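Plastic basin for washing up at the table – worth keeping?
Stonow Home Forum > Kitchen > Small kitchens

juwita_s
We moved in June and the new kitchen has one small sink. I've been using a plastic basin on the table for rinsing vegetables and soaking cups. It takes up half the table when it's out. Do people keep these or get rid of them?

haziq16
Keep it. Mine cost almost nothing and gets used every day. Get one with ridges in the base so greens don't sit in the dirty water.

K. Tarigan
I'd get rid of it. A colander in the sink does the same job and hangs on a hook. Basins collect junk.

juwita_s
Mine has the ridges. It's the yellow-orange one, and it sits on the checked cloth by the milk. I keep it near the edge so I can carry it to the sink without reaching over everything.
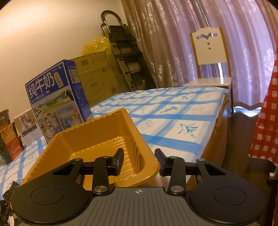 Reply #3 from haziq16
Good size. I'd move it back from the edge before you fill it, though. A full basin is heavier than you expect and a cloth can slide.

Syafiqah W
Agree about the cloth. I put a rubber mat under mine. Also, wipe the rim with baking soda once in a while, the bumpy parts hold grease.

K. Tarigan
So now it needs a mat and its own cleaning routine. Still voting colander.

Syafiqah W
A colander won't soak cups.

K. Tarigan
Fair. I soak mine in a pot.

juwita_s
I'm going to keep it for now and store it upright next to the fridge when we eat. Does anyone know if the Miltley mats come in a small size?

Syafiqah W
Yes, they do. Mine is the small one – cut a corner off if it sticks out.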